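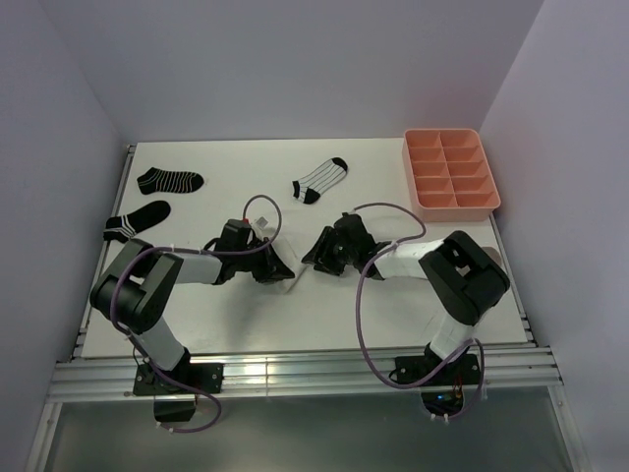

Section 4: Pairing, folding and putting away

Work through this section after the wash has been dried and brought to the table. If anything still feels damp, go back to Section 3. Damp cotton folded flat will smell within a day or two, and the smell does not come out without another wash.

4.1 Before you start

You need a clear, flat surface at a comfortable height. A plain white or pale tabletop is best for whites, as lint and stray threads show up less on the finished pile, but dark socks are easier to match on it too. Do not fold on a bed. The mattress gives under your hands and the edges never come out straight.

1. Wipe the table with a dry cloth. If you use a damp one, let the surface dry fully.
2. Push the socks to the back of the table and leave them there.
3. Keep the front half free for flat items such as cloths, napkins and pillowcases.
4. Set the Tulluvex drawer tray to one side, dividers out.

Note: The tray dividers are numbered on the underside. The long divider goes in last (see 4.5).

4.2 Flat cloths

Flat cloths come first. They take the most room and they make the base of the pile.

1. Lay one cloth down with the hemmed side underneath.
2. Smooth it from the middle outwards with the side of your hand.
3. Take the two nearest corners and bring them up to the two far corners. Let the fold settle before you press it.
4. Fold again from left to right.
5. For cloths over 600 mm on the long side, fold once more in the same direction.
6. Press along the last fold and lay the cloth at the front of the tray.

If the corners will not meet, the cloth has pulled out of square in the wash. Open it out, hold two opposite corners and give a gentle tug, then do the same with the other two. Most cotton comes back. Linen may need a pass with the iron.

Caution: Do not tug knitted or loosely woven cloths. They will stretch along one side and stay stretched.

4.3 Pairing socks

Pair all the socks before you fold any of them. Folding as you go is slower, and you will end up undoing pairs that were nearly right.

1. Turn every sock the right way out. Put your hand inside as far as the toe, take hold of the seam and pull.
2. Lay each sock flat with the toe pointing towards you.
3. Match by length first, then by the ribbing at the cuff, then by colour. Colour is the least reliable, as one sock of a pair can fade ahead of the other.
4. Place the matched socks one on top of the other, heels together.
5. Put any sock without a partner at the back left corner of the table.

An odd number at this stage is normal. Check inside pillowcases, inside trouser legs and around the rubber seal of the machine before you decide that a sock is missing. Fitted sheets are the other usual place — run a hand along the elastic.

Note: Keep single socks for three washes. After that, use them as dusters or put them in with textile recycling.

4.4 Folding socks

The manual gives two methods. Use the flat fold for drawers up to 135 mm deep and the roll for anything deeper.

Flat fold

1. Start with a matched pair, heels together.
2. Fold the toe up to just below the cuff.
3. Fold in half again. Thin socks will take a third fold.
4. Stand the pair on its folded edge in the tray.

Roll

1. Start with a matched pair, heels together.
2. Roll from the toe towards the cuff, keeping the edges level.
3. Stop when you reach the ribbing.
4. Place the roll in the tray with the loose end underneath.

Caution: Do not turn one cuff over the whole pair to hold it together. It keeps the pair tidy but wears out the elastic, and the outer sock goes slack well before the inner one.

Ankle socks are too short for the roll. Fold them once, toe to heel, and stand them in the front row.

4.5 Loading the tray

The standard tray is 285 mm wide and fits the Dokthorpe and Varia chests without adjustment. For the Deák chest, take off the two side lips first. They unclip from below.

1. Fit the short dividers in order, starting from the left.
2. Put flat cloths in the wide space at the front.
3. Fill the sock rows from back to front, heavy socks at the back.
4. Fit the long divider across the middle.
5. Lift the tray by both ends and lower it into the drawer.
6. Close the drawer slowly and check that nothing catches on the frame above.

If the drawer catches, take out the tallest row and refold it. Do not force it shut, as the clips on the long divider can bend. A row is full when you can still slide a flat hand in at one end. Any tighter and the pairs come out three at a time.

4.6 Keeping it in order

Do a quick check on Sunday, or on whichever day comes before your main wash. Straighten any rows that have fallen over and look again at the single socks. Wash the tray itself twice a year in warm soapy water and dry it before refilling. Do not put it in the dishwasher.

4.7 Common problems

Pile leans to one side: the folds are all facing the same way. Turn every second cloth round.

Socks unroll in the drawer: the row is too loose. Move the divider in by one slot.

White cloths look grey next to new ones: see Section 2, Water temperature and load size.

Lint on dark socks: wash them inside out and keep them away from towels. A strip of wide tape will take off what is already there.

Go on to Section 5, Bedding and large items.

Last updated: October

2,114 shares · 4 comments

marrowfat
The bit about not turning the cuff over explains a lot. Every pair in our house has one baggy sock. Switched to the flat fold and the drawer shuts now.

tidyish_in_leeds
Is there a deeper tray for walking socks? Mine are too thick for the flat fold and the rolls stick up past the dividers.

pegbag
I leave the long divider out altogether for walking socks. Two rows of rolls fit and the drawer still closes, though it's a Varia and I don't know about the others.

Colliewobbles
4.5 step 1 should say which way round the short dividers go. Mine only clipped in with the numbers facing the back.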